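Home mixing on a budget: my sound project
July 2020

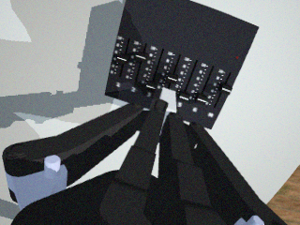
A slider panel, computer-rendered, with the handles at different heights.

I wanted to know if people can hear the difference between a careful mix and a lazy one. I recorded a short song called Vodico in my bedroom – guitar, voice and a very tired tambourine – and mixed it twice. Then I played both versions to 30 people from my course. Only 12 picked the careful one! I was a bit gutted, but most of them listened on phones. Next time I'd borrow proper headphones and use a louder song.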